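Jurkura Clear Soft Box: Fine for Shuttlecocks, Less Fine for Anything Heavy

August | By the Wanthorpe Home Desk

Print this page | E-mail this article

Filed under: Storage & Sorting, Small Stuff

Jurkura says its clear soft box "keeps its shape for life." I've had one for three months, and I'd like to know whose life they mean. You get clear vinyl walls, beige fabric edging up the corners and around the top, and nothing stiff anywhere that I can find. It folds flat, which I do like. Getting it square again after it's been folded is another matter.

I bought it from Omance for loose sports gear, mainly badminton birdies, which had been living in a drawer. The listing had 1,217 ratings, most of them glowing. I suspect a lot of those were written on the first day.
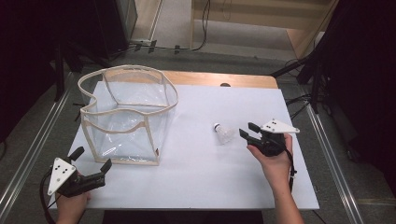
How it holds up

Look at the rim. It dips at the front and bulges at the sides, and that's with nothing in the box. A shuttlecock weighs next to nothing, so for those it does the job, and being able to see what's inside saves some digging. I tried paperbacks too and the walls leaned out right away.

The Amoah bin I used before is ugly and you can't see through it. It also stands up straight.

Would I buy another? At the sale price, maybe, for a shelf with something on both sides to prop it up. At full price, no. Omance takes returns for 65 days, so keep the packaging.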